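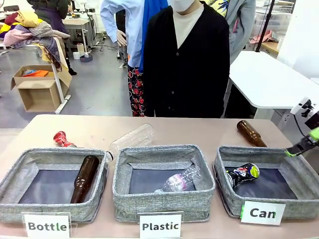 Rokero event log, data card

The set holds 1,522 motion events exported from 18 outdoor security cameras of the type Ovano. The recorder was a Prellier unit with firmware 4. Every row is one event: camera number, start time, length in seconds, and the label given by a person (person, vehicle, animal, weather, unknown).

Video is not included, only the table.

Known problems

The clock of camera 7 was one hour late until March. We did not correct it. In 217 rows the length is missing and the field is left empty.

Labels were made by Agnes Haugland at Løken. Please write to her before you share the table further.

File format: CSV, UTF-8, separated by semicolon.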